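Notes from the Grolton Street Building

The Stuff Shelf, One Year On

Longtime readers will recall that the stuff shelf in the downstairs hallway was supposed to last a month. It went up in March of last year, when Tiina Pelkonen moved to a smaller apartment on the fourth floor and found she owned three fondue sets. She put two of them by the mailboxes with a note saying "Please." Both were gone by supper. The third went the next day, and then somebody left a waffle iron in its place, and we have had a shelf ever since.

I have been asked to write up how it's going, mainly by people who would like me to stop telling them in the elevator.

It's going fine. Most things move within a day or two. Lamps go fastest, even ugly lamps, even the one with the duck. Children's boots go fast in the fall and sit like stones from April on. Jigsaw puzzles circulate forever. I have now personally taken home, failed to finish, and returned the same 1,000-piece harbor at Noltitz twice, and I have reason to think the missing piece of sky is under my own sofa. I'm not prepared to move the sofa.

Books are harder. Paperback mysteries leave in armloads. Anything with the word "Windows" in the title and a number after it will outlive us all. If you're thinking of bringing down a textbook, please ask yourself whether you would pick it up, and then carry it to the paper recycling, where it was headed anyway.

A few words about Amirul Raju's bread machine. It came down in May with a sign reading "Works great." It went up to the second floor, came back with a sign reading "Works," went to the fifth floor, and came back with no sign at all. Amirul maintains that the machine is sound and that the building doesn't understand yeast. He has since taken it home again, and there's been a very good smell on the third floor on Saturdays, so I may owe him an apology. I will put it in the next issue if there is bread.

The rules, such as they are, haven't changed much. They're taped to the side of the shelf, but somebody put a calendar over them, so I'll repeat the main ones. No mattresses. No food that has been opened. No paint, however lovely the color. Nothing that plugs in unless you've plugged it in yourself lately and it behaved. Clothes should be clean, and that includes the pockets. If it has 64 pieces, put it in a bag.

And if something has been sitting there for 30 days, whoever brought it takes it away again. This one is widely admired and seldom followed. The exercise step is now in its second season.

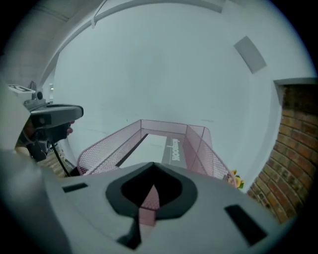 The biggest change this year is that small things no longer go directly on the wood. Nives Donati pointed out in the summer that we were losing all the good bits - buttons, cookie cutters, keyrings, those little hooks everybody needs and cannot find - down the gap at the back. She was right. When we pulled the shelf away from the wall we recovered a set of measuring spoons, a harmonica, and a birthday card with ten dollars in it, addressed to "Champ." If you're Champ, see me. I'll need some proof.

So small things now go in containers, and the containers themselves are not up for grabs. I would've thought this was plain. But in August we lost two in one week, and the contents were left behind in a neat heap, which shows a kind of manners, I suppose. Emese Juhász has been writing STAYS HERE on strips of tape for the newer ones. She would like them to stay here.

Next, the matter of the note. Somebody has been leaving reviews. I first noticed it with a casserole dish, which carried a slip of paper saying "Good dish. Lid a bit smug." After that there was one on a raincoat ("Kept me dry. Made me look like a mailbox.") and one on a self-help book that I won't print. I don't want this to stop. I'd only ask the author to use a smaller piece of tape on fabrics, and to consider a regular column here, at the usual rate, which is nothing.

Puspita Chin has offered to run a repair table alongside the shelf one evening this month, for things that are almost worth passing on. She can do hems, zippers, loose handles, and wobbly chairs. She doesn't do clocks. She was quite firm on clocks. The table will be in the downstairs hallway on Sun 4 October from six until the light gives out or she does. Bring your own thread if you're fussy about matching. There'll be tea, and someone should bring something to go with it (Amirul, I'm looking at your door).

We could also use another shelf. The present one came out of the old Lisero dry cleaner's when it closed, and it was not young then. It leans. It has always leaned, but it used to lean toward the wall. If you have something sturdy that's no more than 45 inches wide, so that the stroller crowd can still get by, let me know before you put it out on the curb. I can supply two people to carry it and one to stand on the stairs saying "careful."

Last, to whoever left the accordion: it's been claimed, by someone on my floor, directly above my bedroom. He's learning. He has one song so far and it's mostly the beginning. I don't hold it against you, but I would like to know if you have any other instruments at home, and what you're planning to do with them.

Items for the November newsletter go in my mailbox, number 12, on paper if possible. Please don't leave them on the shelf. The last batch got taken.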